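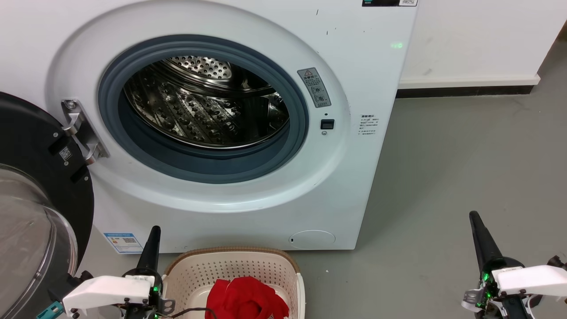

Tamás Kelemen demande s'il faut vraiment laisser la porte ouverte entre deux lavages, chez lui elle gêne le passage. Oui. Grande ouverte si possible, sinon entrebâillée de la largeur d'une main. Un joint enfermé dans l'humidité, ça noircit en quelques semaines.

## 3. Avant le premier lavage, et ensuite tous les mois

Valable pour les machines à chargement frontal des logements Mernbridge. Les deux buanderies communes (Sedetti et Tedska) ont leur propre feuille, affichée sur place.

### 3.1 Mise en place

1. Retirer les vis de transport à l'arrière. Les garder, sachet scotché dans le placard sous l'évier.
2. Poser la machine sur sol dur. Pas de tapis, pas de carton plié dessous.
3. Régler les pieds. Niveau à bulle sur le dessus, dans les deux sens. Puis serrer les contre-écrous, sinon tout se dérègle au premier essorage.
4. Raccorder l'arrivée d'eau, robinet fermé. Serrage à la main, puis un quart de tour à la pince.
5. Tuyau d'évacuation : dans la crosse, attaché. Ne pas l'enfoncer au fond du siphon.
6. Ouvrir le robinet doucement. Attendre 5 minutes, passer un papier sec sur les raccords.

> **Attention.** Ne jamais brancher sur une multiprise. Prise murale avec terre, accessible une fois la machine en place.

### 3.2 Tambour et joint

1. Ouvrir la porte à fond, sans appuyer dessus. La charnière n'est pas faite pour porter un panier de linge.
2. Passer la main à plat dans le tambour. Vérifier qu'il ne reste ni pièce, ni agrafe, ni bout de plastique coincé dans les trous.
3. Écarter le pli du joint avec deux doigts, faire le tour. C'est en bas que tout s'accumule : cheveux, boutons, chaussettes de bébé.
4. Essuyer le pli, chiffon humide puis chiffon sec. Pas de javel pure, pas de lame, pas d'éponge qui gratte.
5. Essuyer le hublot, surtout la partie bombée en verre qui touche le joint. Un dépôt à cet endroit et ça goutte.
6. Regarder la gâche, le petit logement où entre le crochet de la porte. Un peu de lessive séchée dedans suffit pour que la machine refuse de démarer.

Note : l'étiquette avec le triangle rouge à côté du joint reste collée. Celle de l'énergie aussi, le service Kristiansen en a besoin en cas de panne.

### 3.3 Filtre

Trappe ronde en bas de la façade, à droite.

1. Éteindre, débrancher, fermer l'eau. Laisser refroidir si lavage à chaud.
2. Plat bas et vieille serviette devant la machine. Prévoir large.
3. Ouvrir la trappe, dévisser le filtre lentement. Si l'eau arrive trop vite, revisser, vider le plat, recommencer.
4. Rincer le filtre sous le robinet, retirer les peluches du logement.
5. Revisser jusqu'à la butée, refermer.

> **Attention.** Jamais pendant un cycle, même en pause.

### 3.4 Lavage à vide

- Tambour vide, 60 °C, programme coton.
- 200 g d'acide citrique directement dans le tambour. Eau très dure : 300 g, pas plus.
- Pas de lessive, pas de javel avec, jamais les deux ensembles.
- À la fin, essuyer le joint, laisser ouvert.

Prochain passage pour tous les logements en février. Fuite avant cette date : fermer le robinet, débrancher, puis prévenir Kristiansen.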